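Planning for Equipment, Notes 4
By Howard Furnival | Aug 23, 2018
9 shares | 5 comments

Okay, budgets! I'd start with the small stuff, the arm price comes later.
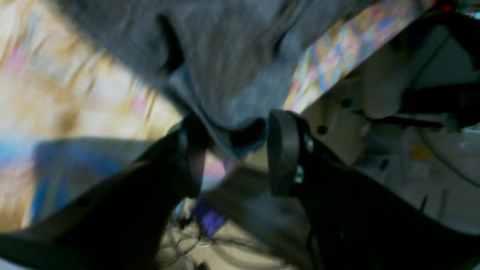

Finger pads are my favorite forgotten line. Jullik and Ukeo both quote the gripper with one set, so I put spares on the sheet from day one (I learned that in June). Knit cloth bunches up between the pads like the gray piece did on ours, so price pads for fabric – and add a line for cable ties.
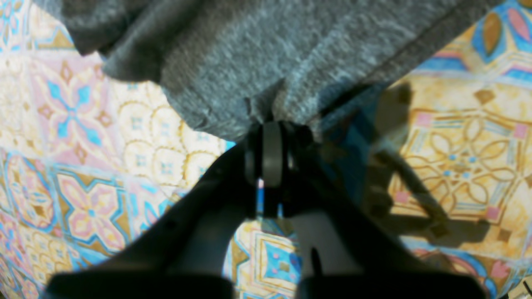

Gray knit in the gripper, over the tile floor.

For next time, bring a one-page plan with roughly 100 hours of use in it.

Last updated Aug 23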